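Lists > Geraghty Hall Music > Messages > Re: Load-in and the door split

Finbarr Foley wrote:
> Jikmont want 80 per cent of the door and they're bringing
> their own sound person. Do we say yes? Also, has anyone heard
> the new record? My neighbour says it's all synths now.

Hi Finbarr and everyone,

I'd say yes to the 80. We gave Zidance the same deal in July and still came out ahead on the bar, even with only 41 through the door. It was a slow night – half the town was at the lake – and I'd expect almost double for Jikmont, seeing as the singer grew up two streets over.
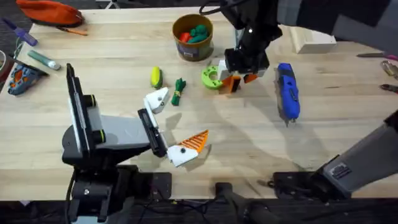

Page last changed: August 2025

I have heard the record, and your neighbour's exaggerating! There are synths on two songs, and the rest is fiddle and that lovely muddy bass they've always had. My favourite is the slow one near the end (can't remember the title, sorry).

Their sound person is welcome as long as he leaves our monitors the way he found them. The last fellow rewired the lot and it took me a whole evening to get the hum out of the left side. Could you ask if they need the piano tuned? I'd have to book that soon.

Load-in at 5 is fine by me, I'll have the keys. Wokex still owe us for the colour posters, by the way.

Cheers,
Maureen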